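Action chunks, async inference and toast

I finally got back to the control stack this month. Most of the work was on one file, the runner that sits between the policy and the servo bus, and I want to write it down before I forget why I did it this way.

The old runner was simple. Grab the camera images, send them to the policy, wait, get a chunk of joint targets back, play the chunk, repeat. That was fine for pushing blocks. With bread it was bad. Every time a chunk ran out the arm stopped while the next one was computed, and then the first target of the new chunk was a little off from where the arm had settled. You could hear the servos click over to it. A slice of bread held by one edge does not like that.

The new runner, which I'm calling Clulside for lack of anything better, has two threads. One sends targets to the arm at a fixed rate. The other asks for a new chunk when the queue drops to 5 targets, so the next one is usually ready in time. Where the old and new chunks overlap I blend them with a plain linear ramp over the overlap. I tried an exponential weighting that Hendrik Vanhove suggested and could not tell the two apart, so I kept the one with fewer settings.
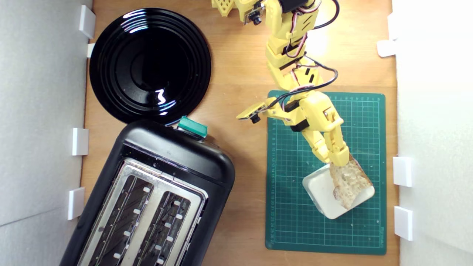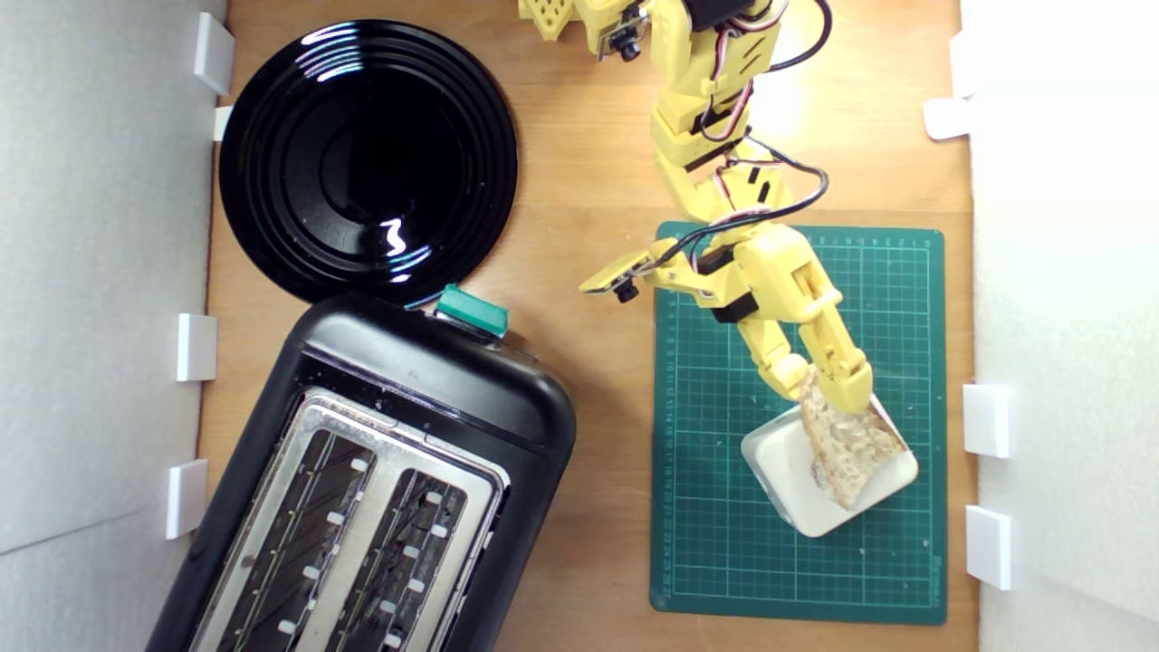 Over the dish with the slice in the gripper.

The blending hid a bug for a long time. Timestamps were being put on the images when they arrived in the policy process, and they should have been put on at capture. The gap was 70 ms on a good day. The policy thought the arm was where it had been two steps earlier, and the ramp smeared that out enough that it looked like a slow controller. I spent two evenings on gains before Glenys Pearce read the log and asked why no image was ever older than the joint reading next to it. Stamping at capture and dropping the targets that are already in the past fixed it. Gains are back to what they were.

The gripper is handled separately now. I was blending it along with the other joints, and a blended "open" and "closed" is a half grip. For that one joint the runner takes the newest chunk's value and skips the ramp.

I ran the full task 18 times on the new code and got 17 slices onto the dish. The miss was a grasp too close to the corner. I don't count that against the runner, but I do count it.

Still to do:
Log the queue length along with everything else.
Make the overlap a config value. It is hard-coded in two places.
Handle a camera dropping out. At the moment the policy thread just waits forever and the arm holds its last target.

Next up is the lever, and I expect the force limits to need some work there.

Posted by Keegan Rutherford in Software
2 comments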